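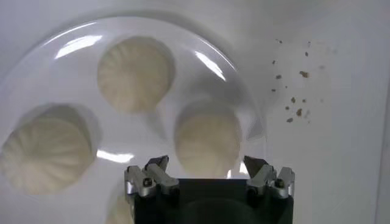 Leemans Brokimow
Student, second year, Cesport College

My project is a small study of steamed buns made in an electric cooker. The pleats on top must stay closed, so I rolled the edge of each dough circle thinner than the middle. Every bun had 60 grams of dough and rested for 22 minutes. 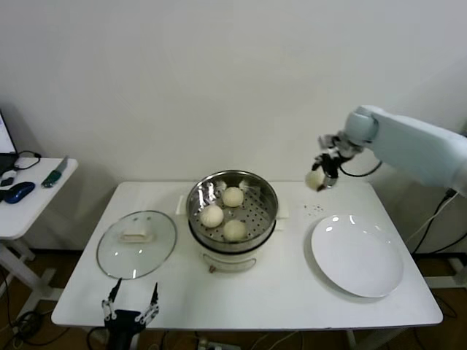 How much space do the buns need in the steamer?
Leave 3 centimetres between them, as the dough grows with the steam.

The perforated tray lets the steam come from under. I kept a plate near the cooker and the lid within reach.

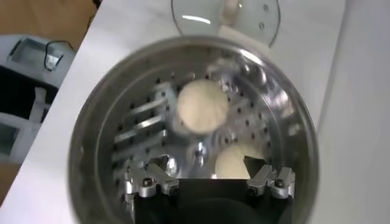 Results and remarks

The recipe from June was too wet, and 70 grams was too big for this tray. I would like to test a longer rest next term.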